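I moved apartments in January, and I'd like to make the case for throwing out less. I know, I know. Every magazine at the dentist tells you to purge, and my sister sends me videos of people folding their whole lives into 11 drawers. Good for them! I tried it in my last place in Jallelstead and spent the next year buying back stuff I'd already owned (a colander, twice).

My rule now is that if I've got the space, it stays. That ugly lamp stays. So do the letters, the odd buttons and the Wumbei fondue set I've used one time. A home should have a bit of slack in it, some corner where things can wait until you know what they're for.
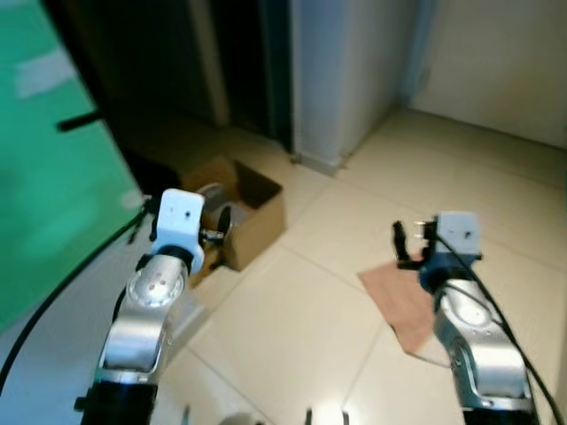
Ismail Ghoneim wrote to me after my last column on this and told me I was dead wrong, that he'd paid $80 a month for storage until he couldn't stand it anymore, and that when he finally went through the unit he kept one coat. Fair enough, Ismail. Paying rent on a lamp is silly, and I wouldn't do it either.

But a closet you already have is free! Mine held a box of my dad's fishing reels for nine years, and on Tuesday my nephew asked if anybody in the family fished. He's got them now, and he wants to know where the rods went. I gave those away in the big purge, and I'm still mad about it.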